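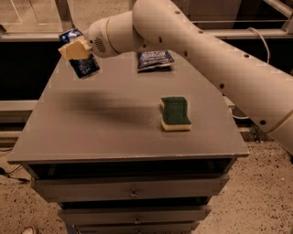
How to Sort Out a Kitchen Full of Packets and Sachets

Posted November 26, 2023

If your kitchen is anything like mine, there is one drawer that will not close. Mine was the second one down, to the left of the stove, and it held every small flat packet that had come into the house over several years: dry yeast, gravy mix, instant soup, taco seasoning, gelatin, hot chocolate, a great many little soy sauces, and a flower seed packet that had somehow wandered in from the porch. I would open it looking for yeast, find three kinds of gravy, give up, and go and buy more yeast. You can guess what happened to the new yeast.

I finally tackled it last May, when we moved from our old apartment in Trilstead to the house, and I promised myself I would not pack that drawer and carry it along as it was. The method below is what I settled on. It takes an afternoon the first time (longer if you stop to make cocoa, which I did) and after that only a few minutes each month.

What you will need

A clear table or a good stretch of counter
A damp cloth and a dry one
A marker that writes on shiny surfaces
A few shallow boxes or bins, narrow enough that packets stand up in them
Index cards or stiff paper for dividers
Small binder clips or clothespins
A trash bag and a bag for things to give away

You don't have to buy anything special. I used two shoeboxes and the bottom half of a cracker carton for the first few months, and they worked perfectly well. Later I treated myself to a set of Furkico drawer bins because they were on sale and I liked the rounded corners, but the cracker carton did the same job.

Step 1: Get everything out

Empty the drawer completely. Then go around the rest of the kitchen and collect the strays, and be thorough, because packets are thin and they slip into the oddest places. Look behind the flour, inside the big mixing bowl, in the basket with the tea, and in any takeout bags you have been saving. I found four packets of Pudance vanilla pudding mix standing behind the cereal, and I had been sure we were out.

While the drawer is empty, wipe it down. There will be crumbs, and probably a fine dusting of something orange. Let it dry fully before you put anything back, as paper packets soak up damp very quickly.

Step 2: Check each one

Pick the packets up one at a time and look at both sides. The date is often pressed into the crimped edge at the top or bottom with no ink at all, so tilt it toward the window and you should be able to make it out. If you still can't, rub the side of a soft pencil very lightly across a paper packet and the numbers will show up.

Throw away anything that is puffed up, torn, sticky, or hard as a brick inside. With dry mixes that are a little past their best date and have been kept cool and dry, I use my own judgment, and I will admit I am fairly relaxed about gravy. I am not relaxed about yeast. Old yeast simply won't raise your bread, and then you have wasted the flour and the evening as well. If you're unsure, stir a spoonful into a little warm water with a pinch of sugar and give it 10 minutes. A good foam on top means it is fine to bake with.

Step 3: Write the date where you can see it

This is the step that changed things for me. Take your marker and write the month and year in big figures along the top edge of each packet, on the side that will face you when it's standing in the box. Hold the packet flat for a few seconds afterward so the ink doesn't smear. It feels fussy while you are doing it – I grumbled the whole way through – but you will never have to squint at a crimped edge again while the onions are burning.

Step 4: Sort by how you cook

I started out sorting by brand, then by color, and neither lasted a week. What works is sorting by the moment you reach for the thing. My groups are baking, soups and gravies, seasoning mixes, sweet things and drinks, and little condiments. Yours might be quite different. If you make Khaemba lentil soup every other night the way my neighbors do, give it a section all to itself and don't feel silly about it.

Cut a divider for each group, a little taller than the packets, and write the name along the top. Stand the packets up behind it like cards in a recipe box, with the oldest date at the front. New ones always go to the back. If a row is half empty and the packets slump, fold a bit of cardboard into a wedge and tuck it in behind them.

Step 5: Deal with the opened ones

Squeeze the air out, fold the top over twice, and clip it. For anything that cakes easily, such as powdered milk or drink mix, I put the clipped packet inside a small jar with a tight lid. Keep all the opened packets together in a short row at the very front, so you see them before you tear into a fresh one.

If a recipe on the packet is worth keeping, copy it onto a card now. The one I use most says to bake at 190 Celsius, and I had been converting it in my head every single time for years.

Step 6: Choose where it lives

A drawer away from the stove and the dishwasher is best. Heat and steam are hard on anything powdered. If you only have cupboards, put the box on a middle shelf at the front, where you can slide it out with one hand. Up high is a mistake – you will forget it, and before long there will be a second pile somewhere else.

Keeping it going

On grocery day, before I write my list, I pull the drawer open and run a finger along the tops. Anything due in the next month or two goes into a saucer on the counter, and I plan a supper or a batch of muffins around it. Packets we won't get to go into the giveaway bag while they still have plenty of time left on them.

The little condiments need a firm rule of their own. Ours get one small box, and when the box is full, the extra soy sauces go straight into the next stir-fry. The flower seeds, by the way, went back out to the porch. I planted them in the long box under the railing, and a few have come up.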